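I gave up my dishwasher in November, and I'm oddly happy about it. It died mid-cycle, the repair quote came to £357, and I thought, well, my gran managed!

So now I wash up by hand, radio on, window steamed over. My neighbour Tài Quan dries when he comes for supper – he's slow, but the gossip is excellent. We did 12 bowls after the last curry night and barely noticed.

My one rule is glasses first, greasy pans last. And I've started using the nice plates on ordinary evenings (why was I saving them?).

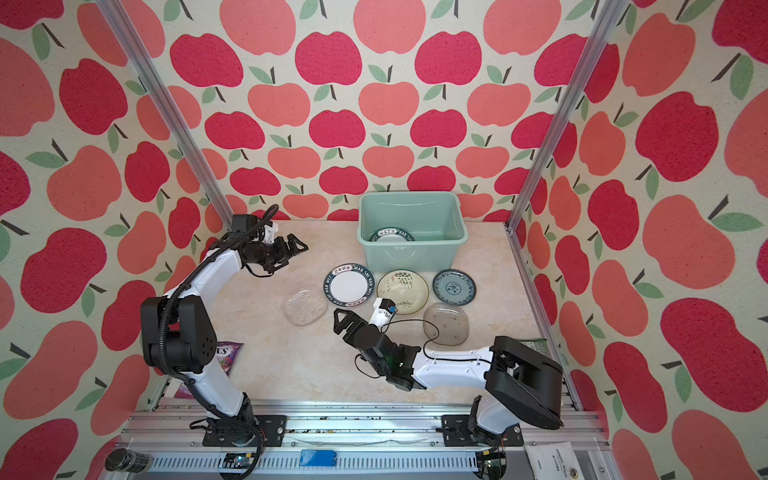

Plates with lettering round the rim make beans on toast feel like an occasion.
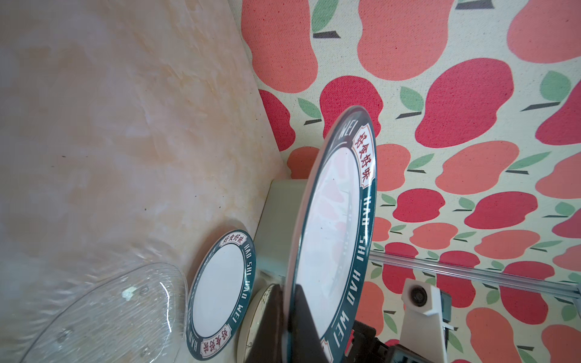

Words: Melquiades Manríquez

I may still buy another dishwasher. Ask me after Christmas dinner.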